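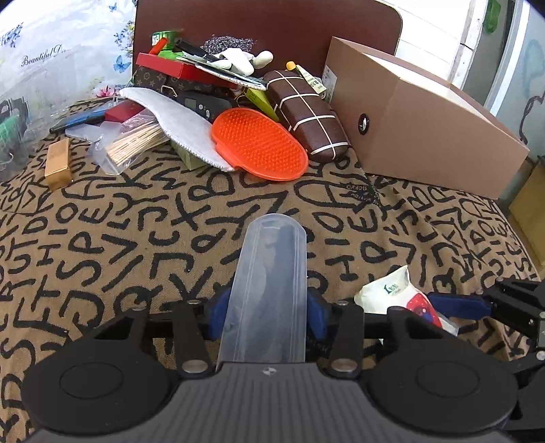 Translucent plastic case in one gripper, crumpled white packet at the other. Junk pile still to go.

Sorting a mixed pile with the Rerositz hand grippers
By the Kivville Shed Tips desk, November

Quick one this month, bench is a mess and so are my notes.

Got the Rerositz two-hand kit on a 4 week trial through the Nijs rental counter in Skimbridge. You hold one in each hand, do the job, Rerositz takes the recordings and works up a routine for the arm you rent later. I only did the hand part. No opinion on the arm yet.

Job was the usual junk-drawer dump. Brush, insole, bag of wood sticks, little boxes, tube with an orangey cap, all that stuff. Did 33 passes over a couple of evenings. 32 uploaded fine, one hung and I had to redo it.

What I'd pass along:

Put a cloth down first. Bare bench top is slippery and small boxes skate off when the pads come in. Pull the wrinkles out toward you before starting. I didn't always, and a thin packet will ride right up a wrinkle and you chase it.

Long light plastic: grab it by the sides, low down, and squeeze slow. If it starts to bow, back off. Thin cases crack at the corner first and then you're picking slivers out of the cloth.

Limp packets: pinch a corner. Going for the middle just mashes it flat. Took me way too long to figure out.

Bag of sticks or skewers, close the bag before you lift. Clip, twist tie, whatever. Yes I dropped them. Yes all over.

Anything with nubs or bristles, come in on the rim. Pads don't sit well on nubs.

Flat floppy things (insoles, cloths, a thin mat) go last. Or slide one edge off the table and grab that.

Big carton with the open side up makes a decent bin, but tip it toward you. Reaching over a tall wall with these gets your wrist at a bad angle real fast.

Dried flowers, by hand. Just do it by hand. Crumbs everywhere otherwise.

Don't stack too high at the back. Small stuff on top of a box on top of another box looks tidy and then you bump it with a knuckle of the gripper, which sticks out further than you think. Those housings are wide.

Now the kit itself.

Good: the blue pads. Grippy, wipe clean with a damp rag, haven't torn. Squeeze feels even on both sides. Left and right hand feel the same so you dont have to relearn anything.

Not so good: heavy by the end of an evening. I stopped every few passes and shook my hands out. Pins could use a cover too, I got a thread from my sleeve wound in one. Roll your sleeves up or wear something tight.

The booklet is thin. It tells you how to charge and how to upload and thats about it. Nothing on what to pick up first, hence this page.

Support answered at 7 in the morning, which was nice. Told me to restart and resend the stuck one. Worked.

Would I rent again? For a pile like this one, probably, if the arm turns out to be any use on it. For matching socks or clearing one shelf, no, quicker to use your fingers. Nijs counter wants the case back with all the foam in it, so don't toss the foam like I nearly did.

Drill bit storage next time, finally found the right tin.

Last updated: November

Contact the tips desk | © Kivville Shed Tips | Back to top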